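Notas para la charla: correr de noche en montaña sin perder el control de la prueba
Club de montaña Isance, sala de arriba, 19:30. Duración prevista: 50 minutos con preguntas.

Comprobar el micrófono antes de empezar. Dejar los mapas del recorrido en la mesa de la entrada.

1. Presentación (cinco minutos)

Saludar y decir de qué va la charla: la organización de los tramos nocturnos en la travesía Dedemwood, vista desde los puestos de control. No voy a hablar de entrenamiento ni de zapatillas. Quien haya venido por eso tiene otra sesión el sábado.

Recordar los datos de la última edición: 375 inscritos, 2748 metros de desnivel positivo, salida a media tarde en noviembre. Casi todo el mundo pasa de noche por la segunda mitad del recorrido. Eso condiciona el balizaje, los relevos en los puestos y la hora a la que se cierra cada control.

2. El recorrido (diez minutos)

Explicarlo por tramos, de Salazar al collado y del collado a Stostby. El primero es pista ancha y no da problemas. En el segundo hay dos cruces donde la senda buena es la menos marcada. El año pasado varios corredores siguieron por la de la derecha y bajaron hasta el arroyo antes de darse cuenta.

Lo que hemos cambiado:
– Baliza reflectante a la entrada y a la salida de cada cruce. Antes solo a la entrada.
– Cinta atravesada en la senda mala, a la altura de la cintura. En el suelo no se ve con niebla.
– Una persona en el segundo cruce desde que anochece hasta que pasa la escoba.

Hacer una pausa aquí. Suele haber alguien que corrió esa edición y quiere contar por dónde se perdió. Dejar que hable un par de minutos y seguir.

3. Los puestos de control (quince minutos)

Tenemos 12 puestos. Cuatro son de avituallamiento y el resto solo de paso. En los de paso se apunta el dorsal y la hora, a mano, aunque el chip funcione. Insistir en esto. Cuando el lector del collado se quedó sin batería, la hoja de papel fue la única lista que teníamos y con ella se cerró la carrera.

La hoja se lee por radio cada media hora. Primero el número del puesto, luego los dorsales de uno en uno, sin agrupar. La base repite y el puesto confirma. Es lento, pero los errores que hemos tenido vinieron de leer deprisa. 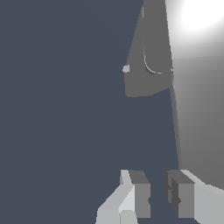 ¿Qué pasa si un corredor no aparece en el siguiente control?

Se espera el tiempo máximo previsto para ese tramo y, cumplido ese plazo, la base pregunta a los dos puestos y manda a la escoba a revisar la senda. Si tampoco lo encuentra, se llama a su teléfono y al de contacto, y después a emergencias.

Añadir que los abandonos sin avisar son el caso más frecuente. Un corredor se retira, baja al pueblo en el coche de un familiar y se va a dormir con el dorsal puesto. Mientras tanto hay gente buscándolo. Desde esta edición, quien abandona entrega el dorsal en un puesto o llama al número impreso en él. Si no lo hace, no se admite su inscripción al año siguiente.

4. Material obligatorio (diez minutos)

Repasar la lista sin leerla entera, que está en el reglamento. Detenerse en tres cosas:
– Frontal con pilas de repuesto. Se revisa en la salida y otra vez en el collado.
– Manta térmica de tamaño completo. Las recortadas no valen.
– Chaqueta con capucha. Un cortavientos no cuenta como impermeable.

En el control del collado se puede retener a un corredor hasta 15 minutos si le falta algo o si llega con mala cara. Ese tiempo no se descuenta. Hubo quejas y se mantiene igual – lo decidimos en la reunión de cierre y está en el reglamento.

5. Preguntas

Si preguntan por el precio de la inscripción, todavía no está cerrado. Si preguntan por los bastones, se permiten en todo el recorrido menos en la salida, donde van plegados.

Antes de terminar, pedir gente para los puestos. Faltan sobre todo turnos de madrugada en Stostby. Pasar la hoja de apuntarse por las filas y recogerla al salir.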